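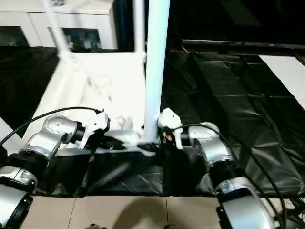

4. Setting up gapless playback and volume levelling

Applies to the Prikia music player, software version 5 and later. Revised September 8, 2024.

Gapless playback is meant to remove the short silence between tracks on live albums, DJ mixes and concept records. The packaging says it works with "any music you own." It doesn't, so read the note under step 3 before you go looking for a fault.

4.1 Turning on gapless playback

1. Open Settings, then Playback, then Transitions.
2. Set Crossfade to Off. The menu will let you leave both features on, but crossfade wins every time and you won't get a warning.
3. Set Gapless to On.

Note: Gapless works with FLAC, ALAC and WAV files. With MP3 it depends on the program that made the file. Older rips often carry padding at the start and end that the player can't strip out, whatever colour the Gapless icon turns.

4. Play the last 20 seconds of one track and let it run into the next. Use a live recording with crowd noise. A studio album with fade-outs will tell you nothing.

If you hear a click at the join, restart the player once. If the click is still there, it's in the file.

4.2 Volume levelling

Levelling plays a quiet 1970s ballad and a loud modern single at a similar volume. There are two modes, and the factory setting is the wrong one for most listeners.

1. Go to Settings, then Playback, then Levelling.
2. Choose Album if you listen to whole records. Choose Track only for shuffled playlists. Track mode pushes up the quiet songs on an album, and the artist probably wanted them quiet.
3. Select Scan Library and leave the player plugged in.

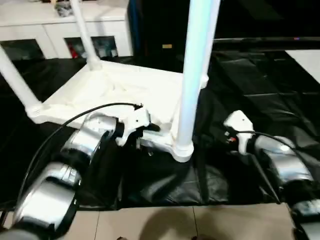 A library of 500 tracks scans fairly quickly. Past 2,000, leave it overnight. The progress bar is a poor guide and tends to sit at the same spot for a long stretch before it jumps to the end.

Caution: Don't unplug the drive during a scan. The music files aren't changed, but the index can be damaged and you'll have to start over.

4.3 The "Studio Enhance" setting

Hisard supplies this feature and describes it as restoring detail lost in compression. Detail that has been thrown away can't be put back. What we hear is a lift in the treble and some added width. Sumaiya Mridha and Mutua Mushi compared it on and off with levels matched in August, and both picked Off for everything except spoken word.

To turn it off:

1. Hold the Menu key until the Advanced page opens.
2. Scroll to Enhance and select Off.
3. Select Save. Backing out of the page without saving puts the setting back to On.

Error 111 on this page means the Hisard add-on is out of date. Update it or remove it; playback works either way.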